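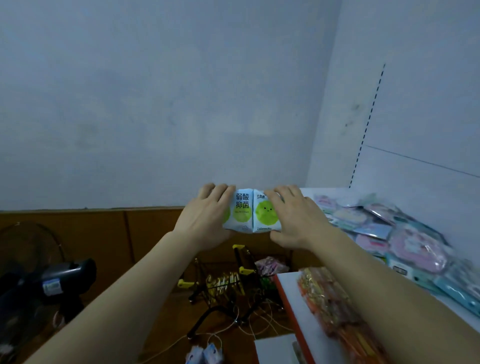 Nimal Roy
Contributing Editor, Home and Health

My grandmother kept a cloth handkerchief up her left sleeve every day of her life. She had a drawer full of them, ironed flat. When she got a cold she went through the drawer in two days, boiled the lot in a pan kept for that purpose, and started over.

Cold season in Womley still runs from the first wet week of fall until the end of February, but the handkerchief drawer has gone. Paper took over in most houses within a generation. At Bandara, the corner pharmacy on Todbridge Road, tissues have a whole bay to themselves: boxes, cubes, wallet packs, packs with balm, packs with menthol, packs for children.

The pharmacist on the late shift told me she sells more of the small packs than the boxes between November and March. People buy them on the way to the bus, she said, and lose them by the weekend. Her own advice on colds is short. Drink plenty, sleep, blow one side of the nose at a time, and wash your hands afterward. She gets asked about the last part least.

Blowing hard is a common mistake. It feels like it should clear more, but the pressure can push mucus back toward the sinuses and ears. A gentle blow with one nostril held closed does a better job. If nothing moves, a saline spray or a hot shower will help more than another try.

Sore skin is the other complaint. The raw patch under the nose comes from friction and from wiping the same place again and again. Dabbing helps. So does a thin layer of plain petroleum jelly at bedtime. Tissues with lotion are kinder to the skin, though they smear eyeglasses badly, and I have ruined a few reading sessions that way.

The cloth handkerchief has its defenders. I met several at a mending group in Humbridge, where one woman had hemmed 64 of them out of old shirts and pillowcases. She carries two, a clean one and a used one, in separate pockets. Her family switched 4 years ago and now buys tissues only when somebody is sick, which seems to me a sensible line to draw. Cloth works well for hay fever and cold mornings. With a real infection, a tissue that goes straight into the trash is the safer choice.

If you want to try it, old cotton is best. New cotton has a finish on it and needs a few washes before it soaks anything up. Cut squares a little bigger than you think you need, fold the edge over twice, and sew it down. Wash them hot with the towels.

I have six now, made from a striped shirt with a bad collar. There is still a wallet pack in my coat and another in the glove compartment, and I expect to buy more before spring.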